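Filed under: Home & Tidying / Conversations

I'd promised myself I wouldn't spend a whole interview on garbage, and then I spent a whole interview on garbage. The woman I'd come to see runs the recycling round at Taseck, a shared workspace with 182 desks and (her number, delivered with a sigh) far too many places to put down a drink. She'd said yes to a chat on the condition that I didn't use her name. "My mother thinks I work in design," she told me. Fair enough!

We sat in the break room with coffee, and I asked her what people throw out the most. She didn't even let me finish.

"Bottles. Plastic bottles, every day, all day. Water mostly, and then the little juice ones. People drink two thirds and wander off to a meeting, and then it's just there on the table, lying on its side next to everyone else's."

So what does she do first when she walks up to a table like that? I was expecting some kind of system, and she does sort of have one, though she'd never call it that. The bin comes to the table. She feels strongly about this. For years she carried bottles across the room by the armful and dropped half of them, and one day in May she picked up the bin and took it with her, and she says she felt like an idiot for not doing it sooner.

"You want it close. Back corner, where your elbow won't catch it, but close. And open on top, please. I can't stand a lid. A swing lid on a bottle bin is a crime."

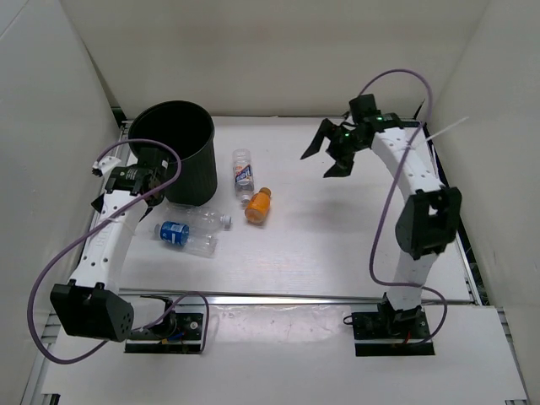

She likes a tall bin, too, because a short one fills up after one good lunch hour and then people start balancing things on top. We got onto caps next, and I have to say I had no idea there was this much to say about caps. Her building's hauler, Usuvance, wants them left on, so on they stay. Her sister's town wants them off, and the two of them have had words about it over dinner more than once.

"Read what your own place tells you," she said. "Mine sent a sheet. It's on the fridge. I've read it maybe 5 times and I still check."

Labels she leaves alone. She used to peel them, all of them, sitting there picking at the glue with her thumbnail, until someone at Multley (they supply the bags) told her she could stop. "I got my evenings back," she said, and laughed so hard she had to put her coffee down.

I asked about the small bottles, the short round kind, and she made a face. They roll! You reach for the big one and the small one takes off across the table. She goes for those first now, then the ones out on their own, and saves any that have ended up in a heap for last. When two are lying against each other she takes hold of one by the middle and lifts it straight up. Grab it by the cap end and it swings around and knocks its neighbor on the floor, and then you're on your knees under somebody's desk.

Does she crush them? "At home, yes. Here, no. It's loud and people look at you."

She'd love a second bin by the elevators, and she's been asking for it for 3 years. The last answer she got was dated 28th February and said the request was being looked at. She has it pinned up next to the sheet on the fridge.

Before I left I finished my water, and I'll admit I stood there holding the empty bottle for a second, wondering about the cap. She pointed at the bin without looking up from her coffee. "On," she said.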